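Simulating the arm before I build the rest of it

05/12/2021

I have spent the last fortnight on the arm without touching a screwdriver.

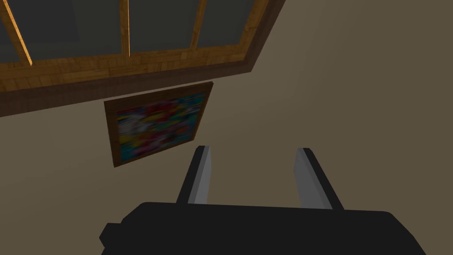 The plan since the summer has been to put a small arm on the end of the bench, running along a rail, so that it can pass me things and hold parts while I glue. The rail is up and the base plate is bolted down. The arm is still in bits in a box, and before I put it together I wanted the control code to work on something that can't break.

The simulator is called Pradano. I picked it mainly for its room kit, which gives you walls, windows, pictures and furniture to drop in, and it runs on my old desktop if I keep the shadows turned down. Setting it up took an evening. Getting the arm model into it took 3 more. The joint limits in the file I downloaded were in degrees and Pradano wanted radians, so the first time I pressed run the elbow folded straight through the base.

After that I moved on to the wrist camera. I have it fixed behind the fingers, looking out past them, and I've been using the two finger tips as a check on the mounting. If they don't sit at the same height in the view, the camera is twisted in its bracket. I had it rolled over by 9 degrees for a whole weekend and blamed the maths.

The other thing I'm testing is the start position. When the program loads, the wrist is tipped well back and the camera sees mostly wall. That is fine for parking, but it's no use for finding anything on a bench, so I've added a second pose that brings the wrist down before the search starts. I call them park and look. There may be a third one later for handing over.

I left the gripper open in both poses. On the real one the motor hums if you hold it shut against itself, and I would like to get into the habit now.

The grasping code is a bit further behind. I ran it overnight on Thursday with a plain block and got 2,324 attempts in the log by breakfast. I haven't gone through them properly. A lot of the failures look like the same one, where the fingers come down too early and push the block away. I think the wait at the end of the approach is too short, so I'll double it and run the lot again.

Parts news: the bearings from Elline arrived and they are the right size this time. The motor driver from Curnau is still on back order. I've stopped checking the page every day. If it isn't here by the end of December I'll use the older board – it gets warm, but it does work – and swap it over later.

Next job is to measure the real bench and put it in the simulator at the proper height. At the moment I'm using the default table, and that is a good bit lower than mine.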